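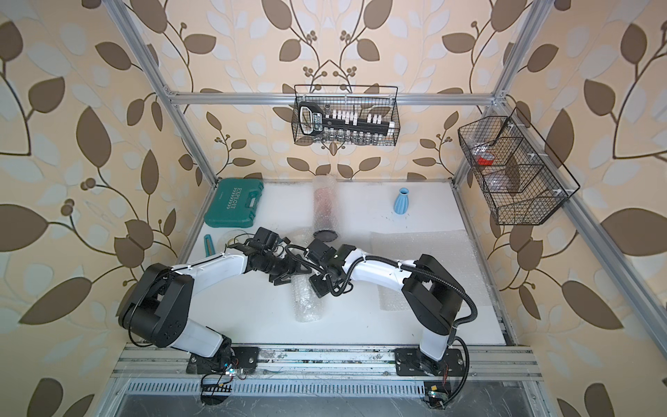
A roll of bubble wrap, the light-blue vase and a teal toolbox, with leaves on the walls behind.

Reading time: 2 minutes

When I moved to Vorkside I broke four cups and one lamp. So this September I asked Jaime Amaral, who packed for Kinnear for many years, how to wrap a vase.

"Begin with the neck," he told me. "The neck is thin - it breaks first." He puts the bubbles inside, against the glaze, and folds the ends softly.

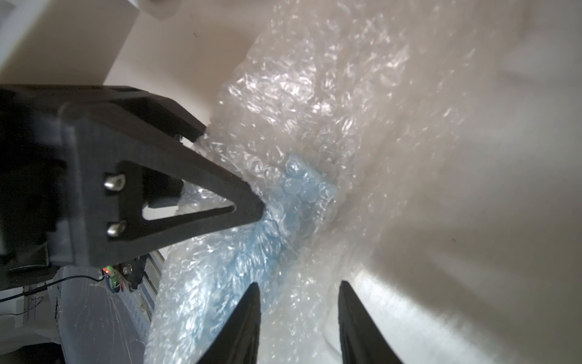
Light blue under layers of bubble wrap.

Too much tape is the usual mistake, he says. You need a knife to open it, and then comes the accident.

Comments (2)

takodow: Bubbles inside?? I did it wrong all my life.

Ollico: Please write also about plates.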